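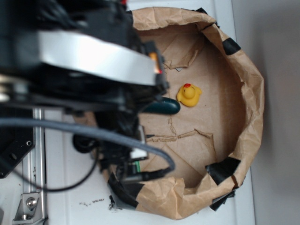

The White Table

The table came with the apartment. It was white and too big for the room, and my aunt said we should cover it with a cloth, but we never did. When we moved from Flimthorpe to Sultitz, we had one bus, four bags and a clock without its glass. A table was more than we expected.

Every evening my aunt wiped it. She started at the window side and went slowly to the door side, with the palm of her hand flat on the cloth. In the morning there were small dark specks on it again. Bread crumbs, I said. Pepper, said my uncle. My aunt wet her finger, picked up one speck and looked at it for a long time.

"It is from Marach," she said.

Marach was the village where she was born. I had never seen it. The hills there had dark soil, and in dry months the wind carried it into the houses, into the flour and into the beds. She told me that her mother wiped the table three times a day and still it was dark by night. But Marach was over 1000 kilometers from our kitchen, and our window did not open.

My uncle laughed at her, but kindly. He had found work at the Vukadinović bakery and he came home at five in the morning with his sleeves full of flour. He thought he brought the specks himself, from the bottom of the oven. So he began to undress on the stairs — a big man in his socks, holding his shoes — and he shook every piece of clothing before he came in.

The specks came anyway.

In June my aunt stopped wiping. She took an empty jam jar and brushed the specks into it with the side of her hand, every morning, before coffee. She did not explain it and we did not ask. By winter there was a thin dark line at the bottom of the jar. By the next winter it was as thick as my finger.

One Sunday I came into the kitchen and she had put a bean in the jar. She had given it water from a spoon. The jar stood in the middle of the white table, and my aunt sat in front of it with her coat on, as people sit when they wait for a train.

"Move your elbow," she told me. "You are taking the light."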